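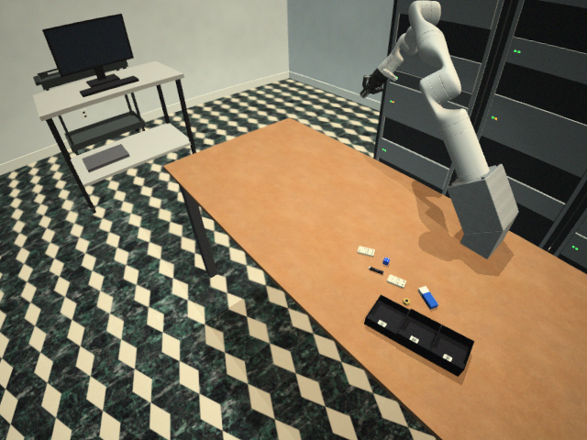
Cómo calcular el crecimiento de ventas a tipo de cambio constante

Martes, 26 de noviembre de 2024
Por el área de Información Financiera

Cuando una empresa factura en varias divisas, la variación de ventas que sale de comparar dos trimestres mezcla dos cosas: lo que se ha vendido de más o de menos y lo que se han movido las monedas. El cálculo a tipo constante separa ambos efectos. Se puede hacer en una hoja de cálculo normal, siempre que se tengan las ventas en moneda local.

Qué se necesita

Las ventas netas de los dos periodos, por filial y en la moneda de cada una. Los tipos medios de cambio del periodo anterior y del actual. La lista de sociedades que han entrado o salido del perímetro entre una fecha y otra.

No sirven los tipos de cierre. Son los que se aplican al balance, y usarlos en la cuenta de resultados es el error que más vemos en las revisiones.
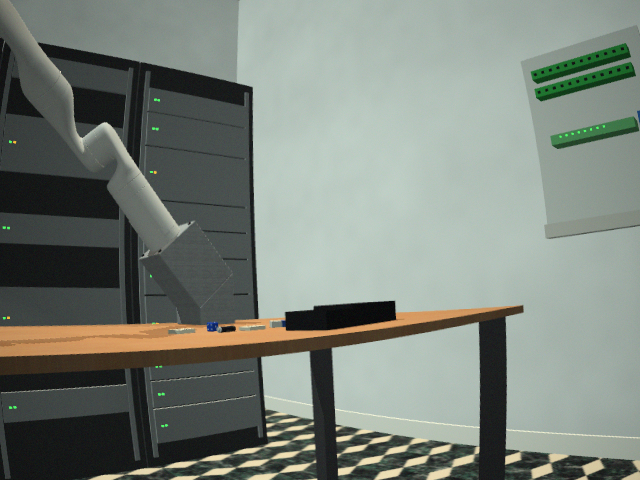 Zimton – Departamento de Consolidación e Informes

Paso 1. Ordenar los datos por moneda

Se abre una fila por filial y se anotan las ventas en moneda local de ambos periodos. Si una filial factura en dos monedas, se usa su moneda funcional. Las ventas entre sociedades del grupo se eliminan antes de empezar.

Paso 2. Convertir el periodo anterior

Se multiplican las ventas locales del año pasado por el tipo medio de ese año. El total debe coincidir con lo publicado. Si no coincide, hay que parar y buscar la diferencia; suele estar en un ajuste manual que no llegó a la filial.

Paso 3. Convertir el periodo actual dos veces

Primero con el tipo medio actual, para obtener la cifra que se publica. Después con el tipo medio del año anterior, para obtener la cifra a tipo constante. Conviene ponerlas en columnas contiguas y bloquear las celdas de los tipos.

Tomemos la filial Ninolley, con ventas de 3.877 miles en su moneda. Si el tipo medio pasa de 0,50 a 0,48, las ventas convertidas son 1.861 miles al tipo actual y 1.939 miles al anterior (redondeadas). La diferencia, 78 miles, es el efecto divisa.

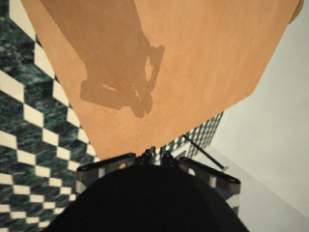
Paso 4. Separar los cambios de perímetro

Las ventas de una sociedad comprada durante el año se restan del periodo actual hasta que cumpla doce meses en el grupo. Drutudix, por ejemplo, se incorporó en octubre y aportó 516 miles, que van en línea aparte. Con las ventas de una sociedad vendida, como Afolabi, se hace lo contrario: se quitan del periodo anterior.

Paso 5. Calcular los porcentajes

Variación publicada: ventas actuales entre ventas anteriores, menos uno. Variación a tipo constante: la misma operación con la segunda columna del paso 3. El porcentaje se redondea a un decimal y solo al final.

Paso 6. Redactar la nota

Basta una frase con las dos variaciones y otra que indique qué tipos se han usado. El archivo de tipos se guarda con el informe.

Última actualización: plantilla revisada tras el cierre de octubre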